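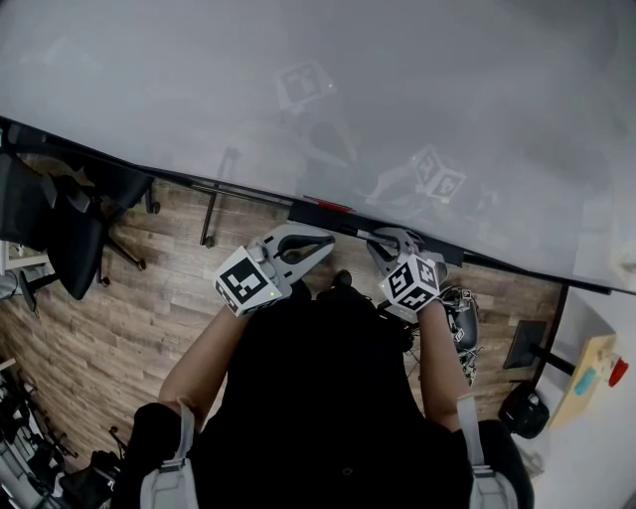

The Glass Table

June
By Binta Adeleke

The table came with the lease, and if you ever want to know why a small company would keep a table that size in a room that size, that's your answer. It was too heavy to get rid of. Frosted glass on a black metal base, and Delali Atinga swore the people before us must have built the walls after it went in.

I started at Briltmont the week the air conditioning quit. My first job, before anyone gave me a login or showed me the bathroom, was to help clear the back room so we could have our meetings in there where it was cooler. I said sure! I was new. I would have said sure to cleaning the gutters.

"Start with the floor," Delali said. "Anything on the floor that isn't a chair goes to whoever owns it. Anything nobody owns goes in the hall."

So I went around asking people about their bags. You learn a lot about an office this way. Onyekachi Ekwueme had a gym bag under there that he'd been looking for since he moved apartments (he opened it, closed it again very quickly, and carried it straight out to his car). Binta Usman, who was the first Binta and let me know it, claimed three phone chargers and an umbrella. She told me I could be Binta A. or New Binta and I should choose by lunch. I picked Binta A. Everybody called me New Binta anyway.

By noon I had most of the floor back, and that was when I sat down under the table to get at a cable that had wrapped itself around one of the legs, and I looked up.

Now, you can't see much through frosted glass. What you get is light, mostly, and smudges where things are resting on it. But somebody had written on the underside. It was in pencil, very small, near the corner by the window, and I only saw it because my nose was practically touching it.

It said 1282.

I came out from under there with dust all down my pants and went and got Delali, who is not a person who gets under tables. She got under the table.

"Huh," she said.

"Is it a model number?"

"In pencil?"

"A price?"

"For this?" She slapped the glass from below and it made a sound like a big sleepy bell. "I'd believe it was what they'd pay somebody to take it."

Well, that was it for the afternoon. Binta Usman thought it was an alarm code. Onyekachi came back from his car smelling strongly of hand soap and said it was a house number, obviously, so the movers would know where to bring it. I said you'd put that on a tag, wouldn't you? You wouldn't lie on your back with a pencil. He said I'd clearly never met his uncle.

I went home and thought about it on the bus. I thought about it while I made my eggs. I know how that sounds, but I'd just moved to a city where I knew no one, and the number was the first thing that had happened to me there.

The next morning I was in before everybody, and I called the landlord's office. The man who picked up was named Onyekachi Idahosa, so I had to explain that I wasn't laughing at him, we just had one already. He was nice about it. He said the last tenant had been an outfit called Zudilum that did something with window blinds, and before them, a woman who cut patterns for dresses. She'd had the room for years.

"Big table?" he said. "That was hers. She stood at that thing all day long. My father used to send me up for the rent and she'd make me hold the end of the tape measure."

I asked if 1282 meant anything to him.

He was quiet for long enough that I thought the call had dropped. Then he said, "Swati."

"Sorry?"

"Her daughter. Swati. She used to sit under there after school, the mother couldn't leave her home. She was supposed to be doing her homework, but she counted. Buttons, pins, people's shoes going by. She'd yell the number out and her mother would say 'Keep going' and never stop cutting. I remember she was on 261 one time and I talked to her and she lost her place. Oh, she was mad at me."

"So what was she counting, to get to 1282?"

"I have no idea," he said. "I was 11. I was holding the tape."

I never told Delali and the others, not right away. I let them have their alarm code and their house number for a few more days, and Onyekachi (ours) got quite attached to his. I did bring a pencil in, though. I got down there one evening when the lights were off in the front, and the glass was gray and soft over my head, and I listened to the last couple of people walk out past the door.

I wrote a 2, small, next to hers.

Then I went and caught my bus.

More short fiction
The Skuneck Road Bakery
Keys for the Upstairs Neighbor
100 Lemons
My Aunt's Second Car

Contact the editors | Copyright the authors | Back to top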